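Ticket 814 - Herngate branch, label printer
Raised by: Brenda Nuttall
Status: open, again

Printer put out 96 blank labels overnight, then one perfect one addressed to a customer who left us in February. Switched it off and on. It printed four more blanks, I assume out of spite.
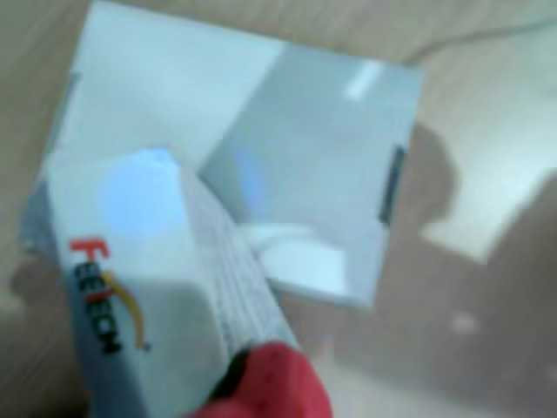 Saulius Luik, 10.40: Roll was in back to front. Turned it round, cleaned the head, ran a test page. Fine now. Closing.

Brenda, 11.15: Reopening. Fine for you - for me it says PAPER OUT with a full roll of 400 in it.

Saulius, 11.50: Lid wasn't shut. Push until it clicks, both sides.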